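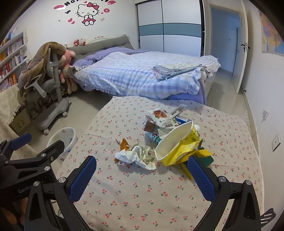

What looks like peel, a paper cup, wrappers: one table's worth, with the bed right behind it.

I have been arguing with people about bedroom trash for most of my adult life, and I'd like to get the whole argument down in one place so I can stop having it at parties. My position is simple. If you eat, read, open mail or blow your nose in a bedroom, that bedroom needs a trash can. A real one, with room in it, standing where your hand already goes. I also think that if you have a table in there, the table should be cleared before the bed gets made, and I'm aware that this second opinion is the one that makes people put their drinks down and turn to face me.

Let me start with the tablecloth, since that's where I always start at home. I love a cherry print. I know it's a kitchen print, I know it belongs to grandmothers and jam jars, and I don't care, because a bedroom table with a cherry cloth on it looks like somebody is glad to be there. Then the orange peel shows up. Then the paper cup, then the wrapper from whatever you ate with the paper cup, and a folded sheet of paper you meant to read again and have now crumpled. None of it is disgusting. That's the trouble with it! If it were disgusting you'd pick it up. It's just there, mild and dry and more or less colorful, and after a day or two your eye slides over it the way it slides over the cherries.

For years I lived in a rented room on the Stunell side of town where the only trash can was in a kitchen down a flight of stairs, shared with the rest of the house. The landlord thought this was a feature. No food upstairs meant no bugs upstairs, so no trash cans upstairs either, and he had it typed up on the back of the door. What he got, of course, was a house full of people who ate upstairs anyway and had nowhere to put the evidence. I kept mine in a pile on the table and took it down when the pile got embarrassing. Everybody had a pile. You could have walked down that hallway and told who was studying for something by the height of it.

So when I moved out I bought a trash can before I bought a lamp. It was a plain metal one from Toma, the housewares place that used to be next to the shoe repair, and it has been beside my bed, or near enough, ever since. I'm on my third lamp.

The case against, as it gets put to me, comes in a few flavors. There's the smell people. They picture a banana skin sitting eighteen inches from their pillow for a week and they recoil, and fair enough, but the banana skin was going to be in the room either way. It's on the table or it's in the can, and the can gets emptied. Mine goes out every evening when I'm on my way to brush my teeth, and it takes less time than finding my slippers. Peel, cores, tea bags, anything that was recently alive goes out the same day. Paper can sit. A wrapper can sit until Sunday for all I care.

Then there's the discipline people, who say a can in the bedroom encourages you to eat in the bedroom. I used to take this seriously. I've decided it's the landlord's door sign all over again. I have never once in my life decided against a snack on the grounds that there was nowhere to throw the packet. Has anyone? You eat the thing, and then you look around, and then you put the packet behind the lamp.

And there's the beauty people, who I have the most sympathy for, being a little bit one of them. A trash can is not pretty. The pretty ones are too small, they hold two tissues and a cotton ball, and a crushed cup will stick straight out of the top like a flag. I'd say go bigger and go plain and tuck it under the overhang of the tablecloth. A cloth that hangs down a few inches hides a multitude of sins, and this may be the best argument for a tablecloth there is.

Now for the part about the order of things, where I lose my friends.

I grew up being told to make the bed first. You know the speech: make the bed and the room is half done, it's the biggest thing in there, start the day with a win. I did it that way until my thirties and I think it's bad advice for small rooms. In a small room the bed is the only other flat surface. If the table is covered, then anything you pick up off the table gets put down on the bed while you think about it, and if the bed is already made you've now got a box and a receipt and half a roll of tape on your nice smooth bedspread, and you're back where you started with extra crumbs.

Table first. Clear it right down to the cloth, shake the cloth out if it needs it, and put it back. Then strip off whatever wandered onto the bed in the meantime, and make the bed last.

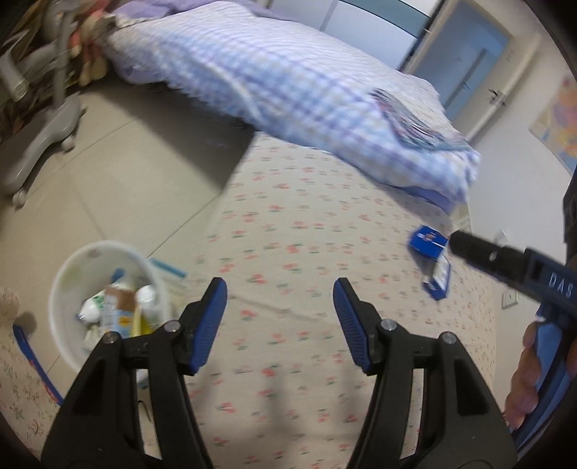
Small boxes are the worst for wandering, in my experience. Big things get dealt with. You can't ignore a suitcase. But a little flat box the size of your palm will travel from table to pillow to floor and back to the table for a month, and you never quite decide whether it's trash, since there might be something in it. I've got a rule about boxes now. If I pick one up, I open it, right then. Anything inside goes where it lives, and an empty box gets flattened and goes in the can. I used to save good boxes. When I moved to Wulitham I found a carton in the closet that held nothing except other, smaller boxes, 34 of them (I did stand there and count, I was in that kind of mood), and every one was empty. I had paid a mover to carry air across the county.

Floral sheets make the box problem worse, by the way, and I say this as a person who sleeps on floral sheets by choice. A plain white sheet tattles on you. Every crumb, every pen. A cream sheet scattered with little pink and green flowers will swallow a hair tie, an earring back, a cough drop and, on one occasion I'd like to forget, most of a granola bar. I still wouldn't trade. I had white sheets for one winter because a magazine told me hotels know something about rest, and I felt like I was recovering from an operation. Give me the flowers. Just run your hand over the whole thing before you get in, corner to corner, flat palm. My mother did that every night of my childhood and I thought it was a sort of blessing. She was checking for crumbs.

While I'm on patterns – people will tell you not to mix them, cherries on the table and flowers on the bed and some third thing on the quilt. I couldn't disagree more. Small prints on a pale background get along with each other fine, they always have, and a room done entirely in gray makes one orange peel look like a crime scene. With prints you get some mercy. I only ask that you don't use the mercy as a filing system.

I tried all this out on a friend's guest room last May. She runs a little rental above the old Cliltby dairy and was getting reviews that kept using the word "cluttered," which stung, as she'd bought very little for the place. I stayed a night and saw it right away. There was a sweet table, a sweet cloth and no trash can anywhere but the bathroom, and that one had a lid you had to work with your foot. Guests came in from the road with their cups and food packets and set them on the table, and then lived with them for a weekend and went home and wrote "cluttered." She was reading reviews of their own garbage! We bought an open-topped can that afternoon for less than the price of lunch. I can't tell you what it did for the reviews, as she sold up in the fall, but she took the can with her.

The thing I can't answer, and I'll admit it, is what to do about paper. Food trash is easy, a peel has no future. Paper might matter. A crumpled sheet with lines on it could be a grocery list or it could be the phone number of the furnace man, and I have smoothed out a lot of both in my time. I've tried a tray and a spike, and a folder marked LATER that I eventually recycled without opening. At the moment I let paper stay on the table as long as it's flat. Once I've crumpled it, I've made my decision and it has to go in the can, even if I feel a pang. Some weeks I cheat. Right now there's a balled-up envelope next to my elbow that I'm pretty sure has a return address on it that I need, and it's been there since before the holidays, and I'm going to get up and copy the address out as soon as I've finished my tea.

Recent posts
The case for one good blanket
Why I stopped ironing pillowcases
Slippers by the door or slippers by the bed?
Tablecloths in rooms where nobody eats dinner
What I kept from the Stunell house
Your closet shelf is too high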